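25/03/2021
Wall color, second attempt
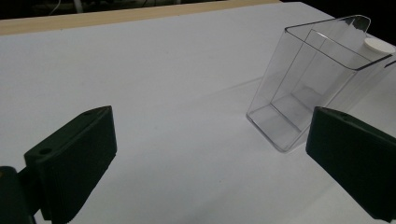 The Matovau 113 has dried on the trial patches and it is too cold. On the chip it was a warm white with a trace of yellow in it. On the north wall it goes gray before lunch and stays gray. I had suspected the pigment and was ready to write to Pivico about it, but the light in the house deserves at least part of the blame. A white tabletop makes the point well enough: bluish gray and brighter toward the center and right, darker and flatter toward the lower left, and one surface throughout. If a table can vary that much over its own width, a wall the length of the back room will vary more, and I have been judging the paint from patches the size of a dinner plate.

So the method was wrong. In November I put the patches next to each other at eye level, all on one wall, and picked the one that looked best beside its neighbors. A warm white next to a cool white looks warmer than it is. Take the cool one away and the warmth goes too. I knew this in principle and ignored it in practice.

Revised method. Paint lining paper, full width of the roll, two coats, left 24 hours between coats. Leave a bare margin at the edge so the old wall color does not touch the new one. Hang one sheet at a time. Move it between the north wall, the window wall, and the chimney breast, and write down what it looks like at breakfast, midday, and after the lamps go on. Do not look at the chip at all during this. The chip is glossy and the paint is not, so the comparison was never a fair one.

Did the first sheet this morning with what was left of the 113. The paper cockled badly with the first coat and flattened again by early afternoon, all except one corner, which I have weighted down. The second coat goes on tomorrow. I will not record a color for it until then. The single coat lets the paper show through and pulls the reading toward cream.

The can is from batch 1622. The small can I bought in November has no legible batch number, the label having been painted over by me. It is possible that the two differ. I brushed a stripe of each on scrap card, overlapping in the middle, and at arm's length I cannot find the join. With my nose almost on it I think the older one is slightly pinker, but I thought so before I looked, and that makes the observation worth very little. Card kept, put in the drawer with the sandpaper.

Bulbs. The lamp in the back room had a cool bulb in it, left over from when the room was used for ironing. This was a mistake of the same family. Everything I wrote down in the evenings last fall was written under that bulb. Replaced it with the warm Dixit one from the hall. The wall improved at once, from putty to something close to what I wanted, though the hall now looks like a dentist's. I will buy another warm one when I next go to Prullow for filler.

The old notes from those evenings are now crossed through. The daytime ones stand.

Ceiling. Brilliant white, and staying that way for the time being, but it has an effect I had not allowed for. Against it the 113 looks dirty, most of all in the band just under the coving. Two options. Tint the ceiling with a little of the wall color, or carry the wall color up over the coving and let the change happen on the flat. The second costs nothing but a fiddly line. I lean toward the first. I cannot cut a straight line overhead, as the bathroom shows.

The floor also matters more than I would have guessed. With the rug down, the bottom of the wall picks up a faint red for the height of the baseboard and somewhat above. With the rug rolled back, it is gone. The rug stays, so the tests will be done with it in place and a dust sheet folded out of the way. A dust sheet spread over the floor is itself a large pale reflector and it was there for every reading I took last time. Another entry for the list of errors.

Filler. The crack over the door has opened again along its old line. It was filled flush and sanded in November, and I can now get a fingernail in it. Raking it out wider and using the flexible kind this time. This has to be done before any color goes near that wall, and it needs to be left alone afterward for longer than I like to leave things alone.

Brushes. The good one has a stiff heel from being rinsed in a hurry. Soaked it, combed it, hung it up. It will do for the lining paper and I will keep the newer one for the walls. The roller sleeve is shedding and went in the trash.

For tomorrow: second coat on the sheet, first thing, before the radiator comes on. Rake out the crack. Look for the masking tape, last seen under the stairs. Cut the next length of lining paper and leave it flat under the atlas overnight so that it does not curl off the wall.

Overcast all day, brightening a little at four. Window shut. Paint smell slight.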